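Guía para preparar una demostración de apertura de cajón en la jornada de puertas abiertas. Revisión del 2 de junio de 2020, basada en la sesión de febrero en Orumen.

## Alcance

El procedimiento cubre una demostración en encimera de cocina: el brazo desciende sobre el cajón de un organizador, toma la barra del frente, tira y retrocede. No cubre la manipulación de alimentos ni de recipientes abiertos. Se supone que el brazo ya está anclado y calibrado según la ficha de montaje de Dobre.

## Preparación de la encimera

1. Sitúe el organizador contra la pared. Si desliza al tirar, ponga cinta de doble cara en la base.
2. Abra y cierre el cajón a mano varias veces. Un cajón que roza en vacío dará error de par con el brazo.
3. Deje los objetos cotidianos en su sitio, siempre fuera del recorrido de la pinza. El público entiende mejor la tarea en una cocina con cosas.
4. Pase los cables del brazo por encima del plano de trabajo y compruebe el bucle en las posiciones extremas.
5. Desenchufe los electrodomésticos que no intervengan.

## Aproximación

Lleve la pinza al punto de espera, sobre el frente del cajón, y baje en vertical. La barra debe quedar entre los dedos antes de cerrar. En Orumen se trabajó con el organizador de madera clara pegado al alicatado y la tabla de bambú delante, de modo que la bajada tenía que hacerse desde arriba.

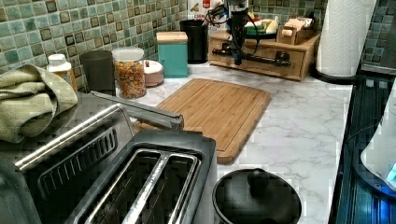

Leire Prieto objetó que la bajada vertical alarga el ciclo y que, con público delante, una entrada oblicua se sigue mejor. La objeción es válida para encimeras despejadas. Con objetos altos cerca del cajón se mantiene la vertical.

## Tirón y retroceso

- Cierre la pinza con el 20 % de la fuerza nominal y aumente solo si la barra resbala.
- Fije la carrera en 196 mm como máximo. El tope mecánico del cajón no debe usarse como final de recorrido.
- Abra la pinza, suba en vertical y vuelva al punto de espera antes de dar paso a preguntas.

Si el controlador devuelve el código 3739, el codo ha superado el límite blando. Rearme, vuelva al punto de espera y repita la aproximación; no fuerce el eje a mano.

## Durante la visita

Asigne 2 operadores: uno al mando, con la seta de emergencia a su alcance, y otro para explicar. El segundo no toca el equipo. Nadie cruza la línea del suelo con los motores activos, tampoco para recolocar un objeto.

Gerrit Sibiya propone anunciar en voz alta cada fase (espera, bajada, cierre, tirón). Se ha incorporado al guion de Fendport y conviene ensayarlo una vez completo.

## Cierre

Lleve el brazo a reposo, corte la alimentación y guarde el registro de la sesión con el nombre de la sede. Las incidencias se anotan en la hoja común, con la fase en que se produjeron y el código devuelto.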